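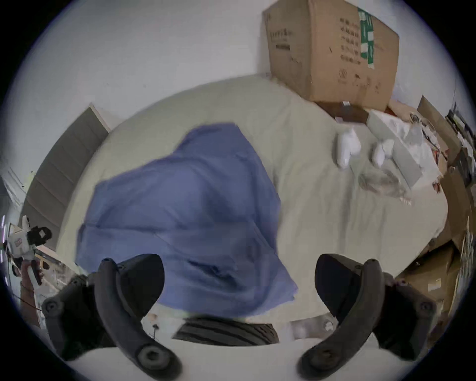

Usuga 2 Hand-Held Gripper

The Usuga 2 is the second hand-held gripper from Sovum, and it's the one we kept reaching for all through May. We ran it side by side with the Priltier on the jobs that give two-finger tools the most trouble: bed linen, shirts, towels, anything that folds up on itself the moment you touch it.

What we like most is the trigger. It has a long, even pull (no click halfway, no dead spot at the start) and you can feel the fingers load up before they really bite. On thin cotton that makes a huge difference! The Priltier closes faster and holds a box edge better, so if most of your work is packaging, have a look at that one too. For cloth we'd pick the Usuga every time.

Dimas Sumampouw did most of the bench time and logged 1,893 grasps across both tools. His favorite trick is to come in low along a crease with the fingers nearly closed, then open just enough to let the fold drop in between them. He got 47 clean pickups in a row that way with a pillowcase, and yes, he'd like to try for 100.

A wide fisheye lens suits this kind of work. You keep both fingertips in view plus most of the bed or table, and you can plan the next grasp while finishing the last one. Expect strong bending toward the rim, so calibrate before you compare paths between tools.

Works with: Flostau controller, firmware 2 or later
Finger pads: replaceable, sold in pairs
Cable: detachable, locking plug
In the box: gripper, spare pads, hex key, calibration card

Left-handed users: the trigger guard flips over with the hex key. Tighten both screws again after the first day of use, as the new pads settle a little.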